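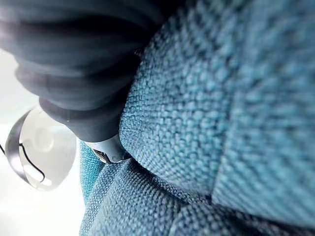 1月12日

换电池的事拖到今天才做。手机是Stater的旧款,去年12月起掉电加快,系统里读出的循环次数是700,早上充满,中午剩四成,傍晚必须再插一次线。厂家标称的寿命终点是容量降到八成,我这块早就过了。

备选方案有两个。一是送Vuorinen的维修点,报价288元,含人工,三天取机。二是自己换,电芯用Cleso的,容量标3,000毫安时,和原装一致。最后选了第二个,主要考虑三天没有手机不方便,验证码都在这张卡上。

上午九点半开始。先把电量放到两成以下再关机。后盖是胶粘的,热风枪设在最低档,沿边框来回走,吸盘拉起一条缝之后插拨片。右下角的胶特别厚,多加热了两次。指纹排线从后盖左侧过来,拨片插入不能超过三毫米,这一点拆机帖子里写得很清楚,我还是在拨片上贴了胶带做限位。

后盖取下以后拆中框盖板,螺丝分两种长度,长的在上部,短的在下部。按位置摆在画了格子的纸上。上一次拆平板时混过一颗,长螺丝拧进短孔,顶坏了屏幕背光,这个教训值一张格子纸。

先断电池排线,再动其他接口。旧电池底下是两条易拉胶,左边一条完整抽出,右边一条抽到一半断了。断了以后没有硬撬,用注射器从缝里滴了少量无水酒精,等两分钟,再用宽塑料卡片慢慢推。电池没有弯折,表面也没有划伤。目测中段略有鼓起,用直尺靠了一下,两端有缝。 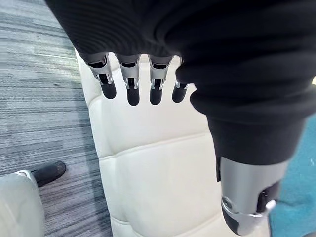 新电芯先不贴胶,接上排线开机,确认能识别、能充电,再断电贴胶。这个顺序多花五分钟,省得装完发现是坏件。第一次开机停在标志画面不动,重新压了一遍排线接口,正常进入系统。应当是接口没有完全扣到位。

后盖胶用的是预切胶,Trurnum的,尺寸对得上,摄像头圈那里稍宽,用刀尖修掉一点。合盖后压了书,从十一点压到下午三点。原来的防水等级不能再指望,以后不带进浴室。

下午做了一轮充放电记录。屏幕亮度固定在300尼特(按面板最大亮度折算,不是仪器测的,误差没法估计),飞行模式,循环播放本地视频。前一小时掉了百分之九。旧电池在同样条件下掉百分之十六,那是上周记的数,室温可能差一两度,没有严格控制。

充电曲线看起来正常。两成到八成用时四十七分钟,八成以后电流明显下降。背面温度靠近摄像头处最高,读数三十七度。系统里的电池健康页显示“未知部件”,充电不受影响,快充握手也正常。网上有人说可以把旧电池的保护板移到新电芯上消除提示,需要点焊,我没有点焊机,也不认为值得冒这个险。

Chepkoech Masanja晚上发来消息,问她那台同型号的能不能照做。回复她先查循环次数和后盖有没有翘起,如果鼓包明显就不要自己加热,直接送修。她的机器只是待机耗电大,更像是后台程序的问题,让她先看一晚的耗电排行,把结果截图给我。

旧电池两极贴了绝缘胶带,放在阳台的铁盒里,周末送回收点。热风枪的风嘴有点松,要找时间紧一下。无水酒精剩得不多,酒精和易拉胶一并记在采购单上。

待观察的项目:一,百分之二十以下会不会突然关机,旧电池最后两周出现过三次;二,后盖右下角是否回弹,合盖时那里的胶压得不如别处实;三,指纹识别率,今天试了十几次都通过,手湿的时候还没试。

电量校准明天做,放到自动关机,静置两小时,再一次充满。今晚睡前读数百分之六十四。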